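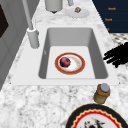 Section 4. Fitting the Brokano under-counter water filter

Read the whole section before you cut anything. The Brokano sits inside the cabinet and feeds your existing cold line, so no new hole in the counter. A drop-in sink with a wide flat rim like this white one is fine, and so is a tall faucet that rises from the rim. Clear the basin first - plates, fruit, the lot. You'll be leaning over it and things get knocked.

What you need
Adjustable wrench, bucket, towel, flashlight, tape measure. Tubing cutter (scissors will crush the tube, don't). The bracket and two screws are in the small bag taped inside the lid.

Before you start
Measure the cabinet. Filter body plus bracket needs 40 cm of clear height. Less than that, use the Zillberg side mount, sold seperately.
Check water pressure. Max 100 psi. Over that you need a reducer fitted upstream.

Mounting and connecting
1. Shut off the cold valve under the sink. Open the faucet, let it run out. Leave it open.
2. Bucket under the valve. Towel under the bucket.
3. Undo the cold supply hose at the valve end. Hose end goes in the bucket.
4. Screw the tee onto the valve. Hand tight, then a quarter turn.
5. Mark the bracket holes on the side wall of the cabinet. Not the back wall - too hard to reach at cartridge changes.
6. Fix the bracket. Hang the filter, arrow pointing toward the faucet.
7. Cut both tubes square. Push in until you feel the second stop. Tug to check.

CAUTION: Cold line only. Hot water ruins the cartridge and voids the warranty.

Note on drying time. If you used thread paste leave it overnight with the cabinet doors open, and air the kitchen.
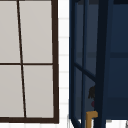
One owner in Skomelside wrote in to say the overnight wait was too long and that tape on the threads did the job in minutes. Tape is OK. Three wraps, clockwise. Don't use tape and paste together.

First flush
8. Open the valve slowly. Look for drips at the tee and both tube ends.
9. Run cold water until it stops spitting. Gray water at first is carbon dust, normal.
10. Close the faucet, wait, check for drips again with a dry paper towel.
11. Press and hold the reset button untill the light goes green.

Changing the cartridge
Model 900 takes the short cartridge, model 945 the long one. They do not swap. Valve off, faucet open, twist left, pull down. New one in, twist right to the click. Repeat steps 8 to 11.
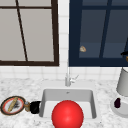

Pillay asks whether the cartridge can stay in while the house is shut up for August. No. Take it out, drain the housing, cap the tubes. Fit a new one when you're back and flush as in step 9.

Slow flow after a change: tube kinked, or valve only half open. Check both before calling.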